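October 27, 2019

Second round on the walnut slab finish. First round (see January pages) went cloudy at 13 days and I scraped the whole thing back to bare wood. Starting over on offcuts before anything touches the real top.

Cut six test pieces from the waste end of the slab. Planed, then sanded 80, 120, 180. Stopped at 180 on four of them and took two up to 320 to see if the finer surface really takes less oil. Pencil numbers on the back of each, and a masking tape label as well, as pencil disappeared under oil last time.

Finishes:
1 and 2 – Merkomier hard oil, straight from the can
3 and 4 – Merkomier, first coat thinned with citrus solvent
5 – Ustari wiping varnish
6 – Ustari over one coat of the Merkomier, four days between

Piece 6 is probably against what the can says. I want to see it anyway.

Applied with a folded cotton rag, left 20 minutes, wiped off. The humidity gauge by the door read 58 percent in the morning, and I think that's half the story with the cloudy top. The January round went on with the heater running and the bay door opening every time a delivery came. This time I'm keeping the pieces in the back on the drying rack with the small fan turned to the wall, so air moves but doesn't blow grit onto them.

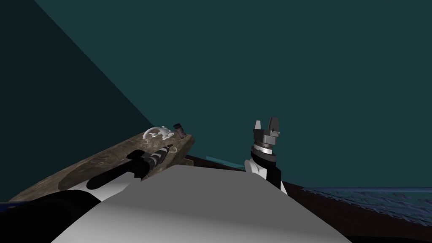

Weighed each piece before and after the first coat on the kitchen scale. Piece 2 (320 grit) took up 13 g, piece 1 (180 grit) took 19 g. The pieces aren't exactly the same size so this isn't worth much, but it goes the way I expected. Pieces 3 and 4 drank more on the first coat and then almost nothing on the second. The thinned coat also raised the grain, which I didn't expect from a solvent. Knocked it down with a gray pad.

Color: the straight oil goes warmer than the varnish. Side by side under the window, 5 looks a bit flat and 1 looks the way the customer's sample does. Under the shop tubes I can't tell them apart, so don't judge anything under the tubes.

Ring test still to do. Plan is a cold glass, a hot mug and a spoonful of vinegar on each piece, one hour, then overnight. Wait until they have had three full weeks. Last time I tested too early and blamed the oil for marks that might have been my own impatience.

Checked the slab itself while the rack was filling up. Moisture meter reads 9 at the ends and 11 in the middle, so it has come down. It is 2310 mm long and has cupped a little toward the bark side, a bit less than the thickness of a nickel across the width. I can live with that if the slots in the steel go crosswise. Called Meléndez for the underside channel and they can do it, but they want a drawing with hole centers. Drawing not done.

Supplies: down to the last third of the second can of Merkomier. Jadska has it in the 1000 ml size only, which is fine, one can should do both faces and the edges with some left for repairs. Also need gray pads and nitrile gloves, size large. The mediums split.

Oily rags are hanging flat on the wire outside. Please don't put them in the bin until they are stiff.

Next:
– second coat on 5 and 6
– drawing for the channel, with the slots marked
– flatten the underside before any oil goes near it
– find the other router sled rail, last seen under the lumber rack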